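How to set up a small worktop so you stop moving everything twice

My worktop is the sort estate agents call compact and everyone else calls a shelf. It does have room for a toaster oven, a mug tree, a plate rack and a basket, provided you decide where each of them lives and then stick to it. What follows took me most of January, though yours should take an afternoon. 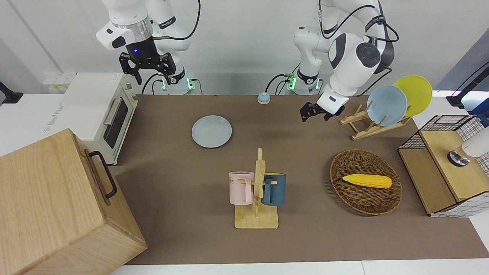

Toaster oven, mug tree and a brown worktop, in all three.

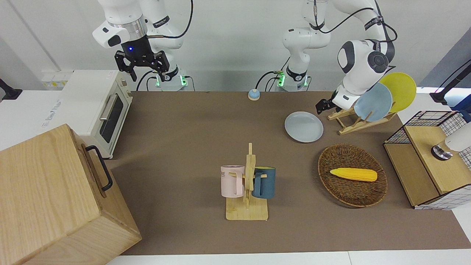
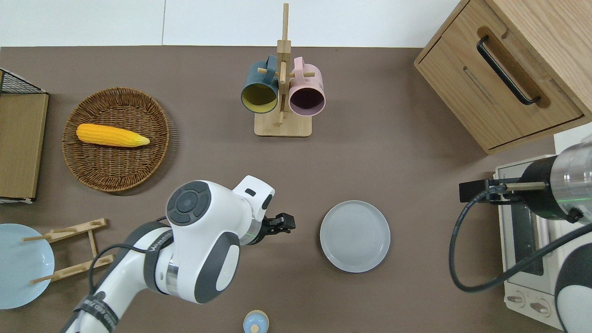 Evau wrote in to say that she tried the plan on a worktop shorter than mine and put the plate rack down first, on the grounds that plates get used more than toast does. She reckons the oven can go wherever is left over. I disagree, but she has been living with hers since the autumn and reports no casualties, so if you mostly eat sandwiches you may want to swap steps 1 and 2.

What you need
A toaster oven
A mug tree
A wooden plate rack, the slatted sort
One basket, shallow
A damp cloth and a tape measure

Step 1. Place the oven
Take everything off. Yes, the jar of pens too. Wipe down, then put the oven at one end with its door facing along the worktop. That way you can pull a hot tray out towards open space instead of towards your own stomach. Check the handbook for the gap it wants around it. Mine asks for 5 cm at the back, and I give it a little more as the wall was here first.

Make sure the door opens all the way. I once planned an entire layout around a closed door.

Step 2. Place the rack
Put the rack at the opposite end, near the back. Plates stand upright in it and should lean the same way. Two or three is plenty. If you own twelve, the other nine belong in a cupboard, where they can wait for the guests you keep meaning to invite.

Measure the plates before you buy a rack. The Oltik one I had first took nothing wider than 195 mm, and my dinner plates are not 195 mm. It now holds letters.

Step 3. Mug tree
This goes towards the front, where you can reach it half asleep. Load opposite sides, one mug at a time, or the whole thing will lean over and introduce itself to the floor. Hang only the mugs you drink from. The souvenir mug from Gendham with the chipped rim can retire.

Step 4. The basket
A basket is for food that is going to be eaten soon. Corn, onions, a lemon. It is not for batteries, keys or the takeaway menu. Keep it shallow so you can see the bottom, and empty it before shopping day. A deep one will have a potato in it that remembers last year.

Step 5. Leave a gap
The hard part. Keep a clear patch in front of the oven, about 30 cm across, big enough to set a plate down when the toast is ready. Something will try to move in within the week, usually post.

If the tray is straight out at 200 degrees, use a trivet. My worktop has a ring on it from the time I thought it would be fine.

Wiping down
Crumb tray once a week, under the rack whenever you notice it, which in my house means when somebody visits. I use Nutsugah soap flakes in warm water, but washing-up liquid does the same job. Dry the wooden things afterwards and stand the rack on its end for an hour.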